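O bloco cinza e outras humilhações

Setembro foi o mês em que eu ia ligar o braço de verdade. Passei setembro no simulador.
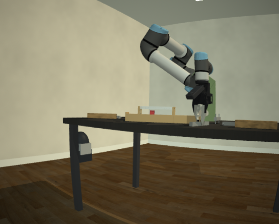 A bancada virtual, com a garra em cima do bloquinho cinza. O cubo vermelho fica para depois.

Para quem chegou agora: divido uma oficina com mais quatro pessoas nos fundos de uma antiga gráfica, e decidimos, numa noite de otimismo e pizza fria, que o lugar precisava de um braço robótico para segurar peças enquanto a gente cola, lixa e reclama. O projeto se chama Jasulura. A Jarmila escolheu o nome e até hoje se recusa a dizer o que significa. Desconfio que nada.

O braço físico está na oficina, parafusado numa base de aço que o Gervasio soldou com capricho excessivo. Pesa mais do que o braço. Só que o controlador, um Orkumar de segunda mão, chegou com a fonte queimada, e a fonte nova está em algum ponto do trajeto entre o vendedor e a minha paciência. Daí o simulador.

Montar a cena levou duas noites. A mesa eu fiz comprida e escura, parecida com a nossa, sem as manchas de cola. Espalhei umas tábuas, uma armação branca baixa, o cubo vermelho lá no meio e umas pecinhas cinza que importei de outro arquivo e nunca mais tive coragem de apagar. O chão de madeira veio de brinde no pacote de texturas. É muito mais bonito que o nosso. A Eulalia viu e perguntou se dava para alugar.

A tarefa é ridícula de simples: descer, fechar os dedos no bloco cinza, subir, largar em outro lugar. Uma criança de um ano e meio faz isso e depois põe na boca. O meu programa, na primeira tentativa, desceu com toda a elegância e atravessou a mesa. Eu tinha esquecido de ativar a colisão do tampo. Na segunda, com a colisão ativada, ele encostou no tampo com tanta convicção que o solucionador de física desistiu e mandou o bloco para fora da sala, através da parede. Fui procurar. Estava a 58 metros de distância e continuava indo.

O problema de fundo, descobri depois, era a espessura. O bloco é baixinho, e os dedos da garra precisam chegar quase no tampo para pegar alguma coisa. Se param um pouco antes, fecham no ar. Se passam um pouco, empurram a mesa, que é fixa e não perdoa. Eu vinha definindo o alvo pelo centro da palma da garra, e o desenho da ponta dos dedos que eu usei estava errado em 2 milímetros. Dois. Perdi três noites com isso.

Quando corrigi a medida, rodei uma bateria longa, deixei o computador trabalhando e fui dormir. Foram 2756 tentativas, com a posição do bloco variando um pouquinho em cada uma. De manhã o relatório acusava 27 falhas. Comemorei sozinho na cozinha, de pijama, com um café na mão. Depois abri o registro e vi que boa parte dos sucessos consistia em levantar o bloco por um canto, torto, feito quem segura um rato morto pelo rabo. Meu critério de sucesso era "o bloco subiu". Bom, subiu.

Reescrevi o critério. Agora ele verifica também a inclinação do bloco e se os dois dedos estão em contato. A taxa caiu para um número que prefiro não publicar antes de falar com o Gervasio, que apostou uma caixa de cerveja comigo.

O que falta, pela ordem em que pretendo adiar:

Acrescentar atrito decente nas pontas dos dedos. No momento uso o valor padrão, que ninguém sabe de onde saiu.

Fazer o braço dobrar menos. O planejador adora enrolar o cotovelo lá no alto, numa alça meio teatral, quando podia chegar na peça por um caminho muito mais curto. Na simulação fica charmoso. Na oficina tem um cano passando bem ali.

Trocar o bloco pelo cubo vermelho, que fica dentro da armação e vai exigir que a garra entre sem derrubar nada.

E instalar a fonte, se ela existir.

O Wenceslao acha que eu devia ter gastado esse tempo consertando a fonte velha com um capacitor e boa vontade. É possível. A diferença é que no simulador, quando erro, não preciso procurar o extintor.

COMENTÁRIOS (5)

Bushra Kiani
Tive o mesmo problema com a ponta dos dedos. Meça sempre com a garra fechada e depois aberta, na minha a altura mudava conforme a abertura porque os dedos faziam um arco. Pode ser que a sua não faça, mas custa pouco conferir.

Gervasio Zapata
A base não é pesada demais. O braço é que é leve. E quero ver o número.

Wenceslao Cisternas
Eram dois capacitores. Vinte minutos de serviço. Só estou registrando.

Eulalia Bravo
Continuo interessada no piso.

Jarmila Zelenák
Significa sim. E o bloco que saiu pela parede, você chegou a trazer de volta?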